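Farnbridge Public Courts Bookings: Data Card

Release 2, January 29, 2021. Maintained by the Farnbridge Leisure Records Office. 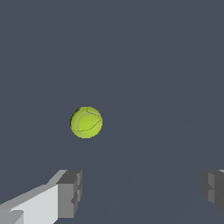

What does one row in the main table stand for?
One row stands for one booked hour on one public tennis court. A booking of more than one hour is split into separate rows, which share a booking reference.

Contents

The release holds records for 13 public courts in the Farnbridge district, spread over the Tistine, Kollik and Bellis grounds. The main table, bookings.csv, has 1076 rows. A second table, closures.csv, has 141 rows and lists the hours during which a court was withdrawn from use for repairs, resurfacing or bad weather.

Fields in bookings.csv

booking_ref: reference shared by all hours of the same booking
ground: Tistine, Kollik or Bellis
court: court number within the ground
start_hour: start of the hour, local time, 24-hour clock
rate: full, reduced or free
status: kept, cancelled or not known

Source

Bookings at Tistine and Bellis were exported from the online booking service. Kollik used a paper diary until the end of October, and those entries were typed up by office staff. Where the handwriting could not be read, the status is given as "not known" and the rate is left blank.

Known limits

Casual play without a booking is not recorded. The tables should therefore not be used to estimate the total number of players. Cancellations made by telephone at Kollik may be missing. Court numbers at Bellis were changed when the lower courts were relaid; the new numbers are used throughout.

Privacy

Names, addresses and payment details were removed before release. Booking references have been replaced with random codes and cannot be matched to the live service.

Changes since release 1

Duplicate rows for Tistine have been removed. Closure times are now given in local time.

Terms of use

The tables may be copied and reused free of charge, provided that the Farnbridge Leisure Records Office is named as the source. Corrections should be sent to the office in writing, quoting the file name and booking reference.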